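About Us

Kuusk is a shared workshop in Nundville where a small group of people builds robots slowly. We occupy the back half of a former carpet showroom, which explains the loading door, the excellent ceiling height and the smell in August. There is a sign out front. It says CARPET.

We get asked what we are. We are not a startup, although we have been mistaken for one by a man selling office plants. We are not a school, though people do learn things here, mostly about fuses. On paper we are a membership workshop with 38 members, a lease, and an insurance policy that took longer to arrange than the lease did. Members pay monthly, get a key and a shelf, and agree to sweep.

How we started

Kuusk began in a two-car garage that held no cars. Three of us had been building the same sort of thing separately, each with our own bad drill press, and we worked out that by pooling our money we could own one good drill press and get rid of the others. The good drill press is still here. So are the others. It's hard to throw out a drill press.

The garage lasted two winters. The neighbors were patient about the noise and less patient about the compressor, which had a habit of kicking in at night with no one near it. We moved to the showroom in December, in sleet, with a borrowed horse trailer. One milling machine went in through the loading door with so little room to spare that we have agreed it will never be leaving.

The name came off a crate. We needed something to write on the bank form and the crate was what everybody was looking at. We have since been told that it means "spruce" in Estonian. We use mostly aluminum.

What we build

Members work on whatever they like, and they do. At the moment the shelves hold a plotter that draws only in one direction, several robot vacuums in stages of improvement or decline, and a chess board that moves its own pieces and loses. All of that is private business between the member and the shelf.

The shared build is called Femura. It is a two-armed helper robot, meant to be useful around people who could use another pair of hands: fetching, steadying, holding, and moving furniture and equipment that has handles on it. We picked handles early on as a thing to get right. The world is full of them, somebody has usually gone to the trouble of putting them at a sensible height, and a robot that can take hold of two at once and walk off in a straight line would already be ahead of most of our shopping carts.

Femura is in its third version. The first was mostly plywood and could wave. The second had proper joints but drew so much current that the coffee maker and the left shoulder could not be run together, and a vote was held. The current one has been a long exercise in doing the dull parts properly. Cables now have somewhere to go. Bolts are the same size as other bolts. There is a wiring diagram, and it has been updated by more than one person, and those people are still on speaking terms.

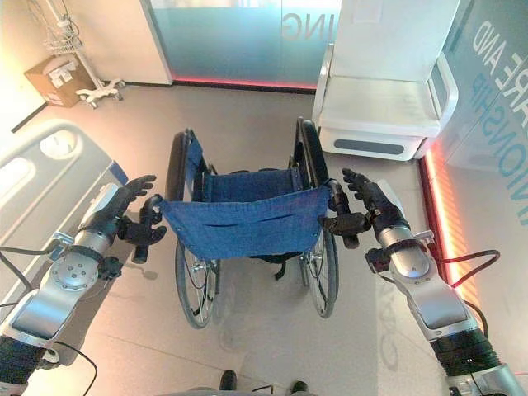 Hands were the hard part. Arms are a matter of patience and money, but a hand has to fit a great many small moving pieces into a space that was plainly designed for something else. We spent most of a year on grippers that could hold a tennis ball beautifully and anything else not at all. After that we gave up on elegance and started a notebook of every grip that failed and how. The notebook is on its second volume. New members are handed it on their first evening, and some of them come back.

We also learned to stop testing only on the bench. A bench stays where you put it. A thing with wheels has opinions, and approaching it from a little too far left tells you more about your software than a week of tidy runs on a clamped-down pipe. These days anything that works on the bench is written up as "works on the bench," and that is considered a mild insult.

How a build evening goes

Shared build evenings start at seven, or whenever the person with the good screwdrivers arrives. We begin by reading out the log from last time, partly for safety and partly to find out what we have been blaming on each other. Then people split up. One group goes to mechanics, one to software, and one to the corner where the spare parts are, looking for something they are certain was there.

A few rules apply whenever the arms are powered:

One person runs the robot and one person holds the stop button. They may not be the same person, and neither may be holding a sandwich.

Hair up, sleeves up, lanyards off. The lanyard rule has a history.

Say what you are about to do before you do it. "Moving left arm" is good. "Let's see what happens" will get you sent to sort washers.

If it makes a new noise, stop. If it makes an old noise, write it down anyway.

We finish at ten. The last one out checks the chargers, turns off the compressor at the wall, and then goes back in to check the compressor again.

Where the money goes

Dues cover rent, power, insurance and consumables, in that order, and there are months when they don't get as far as consumables. The shared build has its own budget, which this past year came to 2736 dollars. We publish every line of it on the pegboard by the sink. The largest item was motors. The second largest was replacing motors. There is also an entry that says "misc. springs," and we have decided as a group to let it stand.

We take secondhand parts gladly, within reason. Working servos, bearings, aluminum extrusion and unopened connectors are all welcome. Please don't bring printers. We know they have good steppers and rods in them. We have a whole wall of printers with good steppers and rods in them, and almost 3 shelves of the power bricks that went with them.

A fair amount of our metal comes from Grirberg, the machine shop across the lot, who let us pick through their offcuts on the understanding that we ask before using the forklift. They have also turned a few parts for us that were beyond our own lathe, or beyond us. Their view of robots is that they'll believe it when one sweeps. We think this is reasonable and have not told them how the sweeping attachment is going.

Who can join

Anyone over eighteen, and anyone over fourteen with an adult who stays and does something. You don't need an engineering background. Our members have included bakers, bus drivers, a piano tuner and a number of actual engineers, and it was the piano tuner who sorted out the tendon tension. What you do need is a willingness to do the same small thing again after it didn't work, and to label your box.

You'll go through a machine orientation before you get a key. It takes an evening. It covers the drill press (the good one), the lathe, the soldering benches, and how to shut off the water, which has nothing to do with robots but has come up. The mill takes a second evening and the arms take longer than that, mainly because you'll want to have read the notebook first.

If you just want to look, come to an open evening. Femura will be switched on if it's in one piece, and if it isn't you can see the inside, which some of us prefer. Parking is free. Enter through the loading door on the side and knock hard, since the front door opens onto a rack of extrusion and has done for years.

Membership forms are on the hook inside the door. Fill one out, put it in the tray, and somebody will write to you within the month. If they don't, the tray has probably been moved to make room for a printer, so please write to us again.

Page last updated February 9, 2021. The part about the heating is no longer true and has been taken out.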